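Personal blog host Janer to close its free journals

Janer, the blog host based in Skestbridge, will close its free personal journals on 24th October. The company told writers in a notice on its front page and in an email to the address on each account. Paid journals will stay open under the same terms until their current year runs out.

The change affects 2,104 journals that had at least one new post in the past year. Older journals with no recent posts will also come down, but the company did not say how many of those there are.

Writers have until the closing day to download their posts. After that, the journals will no longer be visible to readers, and the log-in page will show only a link to the download tool. The tool itself will stay up for another three months. Once that period ends, the files will be deleted from Janer's servers and from its backups.

Janer began as a place for people to keep a diary in public. Most of its free journals have stayed close to that idea. A typical front page on the site lists posts about quitting coffee, failing to quit coffee, moving back in with parents, training for a race, dropping out of the race, and starting a second journal to write about the first one. The company does not sell space for ads on those pages and has never asked free writers to use their real names.

In its notice, Janer said the free journals cost more to run than the paid ones bring in. It pointed to the price of storage and to the time its staff spend clearing spam comments. "We looked at limits on photos, limits on posts and a small yearly fee," the notice said. "Each of those would have bought us some time, and we did not think that was a fair thing to ask people to pay for."

The company first raised the idea of a fee in July, in a survey sent to free writers. Around 700 people answered. Janer has now published a short summary of the replies. More than half said they would pay something, but many of those picked the lowest amount on the list. A large share of the written comments came from people who said they post a few times a year and would find it hard to justify a bill for that.

How the download works

The tool saves a journal as a single compressed folder. Inside are the posts as plain web pages, the comments under each post, and any photos at the size they were first uploaded. Drafts are included. Posts marked private are included too, in a separate folder, so that a writer who wants to put the public part back online can do so without sorting through everything by hand.

Drafts that were never given a title will be saved under the day they were started. Writers with a lot of these may want to go through them first.

Page designs are not part of the download. Neither are reader counts, lists of followers or the small mood icons that some writers add next to the title. Janer said the icons were drawn by an outside artist under an agreement that covers the site only.

Anyone who has lost the password to an old journal can ask for a reset, as long as the email address on the account still works. If it does not, the writer needs to fill out a form and answer 2 questions about the account, such as the title of an early post. The company said replies to the form are taking longer than usual and asked people not to send it more than once. A second form goes to the back of the line.

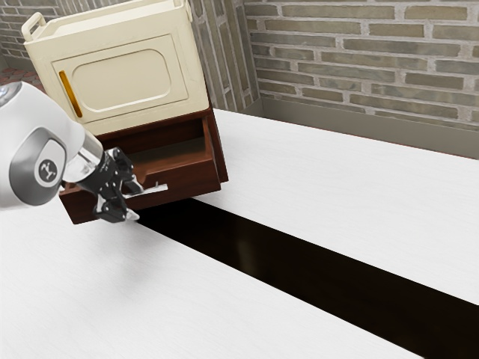 A computer-rendered robot arm with a black gripper reaches toward a dark reddish-brown wooden drawer unit.

Comments left on other people's journals are a separate matter. A comment belongs to the journal it was posted on and will be saved with that journal. Readers who want a copy of what they wrote on someone else's page will have to ask that writer or copy the text themselves before the closing day. Janer said it had considered a tool for this but could not find a way to build it without handing out parts of private threads.

Where writers can go

Nurmi, another journal host, has said it will accept the Janer folder as it is. Its import page reads the posts, comments and photos and puts them in date order. Early users have reported that long posts come through well but that line breaks in poems and lists are sometimes lost. Nurmi has a free plan with a limit on photo storage, and a writer whose journal goes over the limit can still bring in the text.

Nurmi does not allow journals without a confirmed email address, and it shows a join date on every profile. Some Janer writers have objected to the join date, saying it makes a journal with many years of posts look new. Nurmi said it has no plans to change the profile page this year.

Tastness, a group journal that has run on Janer since its early days, is moving to a site of its own. Its members write about habits they are trying to start or break, and each of them posts a short update at the end of the month, including the months when there was no progress to report. The group said its archive will move with it and that old links will stop working on the closing day. A new address will be posted at the top of its current page before then.

Tastness has also offered to host a list of former Janer journals. A writer can send in the old title and the new address, and the list will be open to anyone. Writers who have used a pen name may list themselves under that name only. The group said it will remove an entry on request and will not ask for a reason.

What readers have said

The comment thread under Janer's notice ran long in its first week. Many of the comments were simple thanks. Others came from people who had not logged in for years and had come back to read what they wrote as students or new parents. A few said they had planned to delete an embarrassing post and ended up keeping it.

Some were unhappy with the timing. One writer said a journal with daily entries was a lot to check before the deadline, especially when the private posts had to be read through as well. Another asked why the paid journals could not carry the cost of the free ones with a higher price. Janer answered that one directly, saying that a rise large enough to cover the gap would more than double the yearly bill.

Several people asked whether the journals could be kept online in a read-only form, with no new posts and no comments. The company said this would end the spam problem but leave the storage costs in place. It also said that some writers have been clear that they want their pages gone, and that it would rather have each person decide where the posts appear next — or whether they appear at all.

There were complaints about search as well. The site's own search box has been slow since the notice went up, and for part of one afternoon it returned no results. Janer said the box was getting far more use than normal and that the posts themselves were not affected. Writers looking for a certain entry can use the month list on the left side of their journal instead.

Paid journals

Writers on a paid plan do not need to do anything for now. Their pages, comments and custom addresses will stay as they are. New paid sign-ups remain open, and a free writer who moves to a paid plan before the closing day will keep the same journal with nothing to import. Anyone who changes plans after that will start with an empty journal and will have to load the saved posts one at a time.

Janer's office in Skestbridge will stay open, and the company said it does not expect to cut staff this year. Two people who now work on spam will move to the download forms until the backlog is cleared.

Help pages for the download tool are linked from the front page of the site. Questions about the Nurmi import should go to Nurmi. Questions about the list of moved journals should go to Tastness, which can be reached through the contact link on its current page.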